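Cell Setup and Care, Handout 4
The insertion cell: board, fingers, slots
Instructor: Catinca Jitaru. Lab notes by Lenuța Vasiliu.
Tuesday, January 11, 2022

Welcome back! Before the break we wired up the Brudau cell and got it homing reliably. Today is the part I've been looking forward to since December, when we finally get to put a thin part into a narrow slot and find out how good our setup is.

Please read all of this before you come to the bench. Bring your frame sheet from last time, the one with the board corners on it.

1. Seating the board

The gray printed board is our fixture. It bolts to the aluminum extrusion with T-nuts. Start all of the bolts by hand, square the board against the profiles, then tighten on the diagonal. Printed plastic bends if you crank down one corner first, and a bent board will have you chasing a slot error all afternoon. Two of last year's groups did exactly that. Snug is enough.

Wipe out the slots with a dry brush. Please don't use compressed air, it drives the dust deeper.

2. Fingers

Check the finger screws with the hex key before power goes on. If one turns, back it out, clean it, and put it in again with a small drop of threadlocker (the blue one in the Triken drawer). Then close the fingers on nothing and look at the tips from the side. They should meet flat. If they touch at the top first, the plate will pivot in the grip as soon as it meets the slot, and you'll blame your code!

Grip force: start at 10 percent and go up in small steps. The plates are thin, and a firm squeeze gains you very little once the tips are flat.

3. Teaching the insertion

Teach the approach point first, clear of the slot, with the plate already in the grip. Line up rotation before you line up position. I know it's tempting to do it the other way around, but a plate that is twisted even slightly will catch on the collar, and then your position reading is worthless.
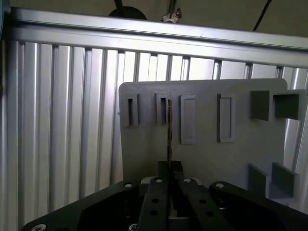 Handout 4, page 2

The wrist view is wonderful for this step. With the plate held by its lower end and the upper end in the second slot holder, you can see straight along the fingers to the collar. Watch the coppery edge of the plate as you jog. It catches the light nicely, and a tilt shows up there long before you'd notice it on the dark face.

Jog in slowly, in tool coordinates, and stop when the force reading climbs. Back off, correct, go in again. Once it slides freely, save the point as SLOT_B and write the values on your frame sheet in pen.

Then open the fingers, retreat straight back, and run the whole move at low speed with a hand on the stop. Allow about 2 minutes for the first full run.

4. If it sticks

Never pull sideways. Open the fingers, retreat, and take the plate out by hand with the drives off. Look at the collar for burrs. Balthasar Berchtold keeps spare boards in the Sivano cabinet, so ask him before you start filing.

For next time: repeat section 3 for the first slot holder and bring both sets of values.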